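4. Setting Up the Fruit Corner

By now you've got the counter cleared and the drawers lined (section 3, if you skipped ahead — I would have too). This part is more fun. We're going to set up a spot for fruit, with a basket, a plate and a tray that all live together, so you can grab an apple, cut it and eat it without opening four cabinets.

You'll need a basket with fairly low sides, one plate, a flat tray or board, and a dish towel. I use the small Grisel tray from my starter list, but any flat thing you can lift with one hand will do.

4.1 Pick the spot

1. Choose a stretch of counter away from the stove and out of direct sun. My old kitchen had the fruit next to the oven and the bananas went brown so fast I could practically watch it happen.

2. Check the wall behind it. If there are outlets there, leave them reachable. You will want to plug in the blender some morning at 6 a.m. and you won't want to move a pile of oranges to do it.

3. Wipe the counter down and dry it all the way. Wicker sitting in a damp patch gets musty underneath.

CAUTION: If a toaster or kettle shares this counter, keep its cord well clear of the basket. Cords snag on woven rims and the whole thing can come down on your foot. Ask me how I know!

4.2 Fill the basket

1. Shake the basket out over the sink first, especially if it's new. Mine dropped little bits of straw for a week.

2. Put the big, firm fruit in first and let it settle at one end. Apples and pears are good for this.

3. Tuck the lemons in front, where you can reach them without digging.

4. Stop before it looks full. A few pieces is plenty for one or two people, and you'll see a soft spot before it spreads to the neighbors.

Note: My friend Shahram Heydari keeps his apples completely separate, on the theory that they hurry everything else along. He's right that they give off ethylene gas, and if you buy a lot of fruit at once I'd do it his way. I go through mine so quickly that I don't bother.
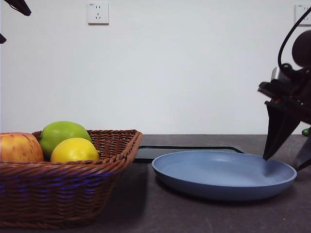

4.3 Place the tray and the plate

1. Slide the tray up near one end of the basket, toward the back. If you're left-handed you may like everything flipped, so try it both ways before you commit.

2. Set the plate in front of the tray. A little overlap is fine as long as the plate sits flat and doesn't rock.

3. Leave the plate empty. I know it's tempting to park your keys or the mail on it, and I've lost this fight many times, but once something lands there it stays there until June.

4. Pretend to make a snack. Reach for a piece of fruit, bring it to the plate, see if your elbow hits anything. If it does, shift the basket over a bit and try again.

CAUTION: Don't leave a knife lying on the plate or under the fruit. Wash it and put it back in the block (section 3.2).

4.4 Looking after it

Every few days, take everything out and look at the undersides. Brush the basket with a dry pastry brush, getting into the weave, and wipe the tray — glossy ones show every fingerprint, sorry. Lemons that have gone hard can still give you some juice if you roll them under your palm first.

If fruit flies turn up anyway, go to section 9.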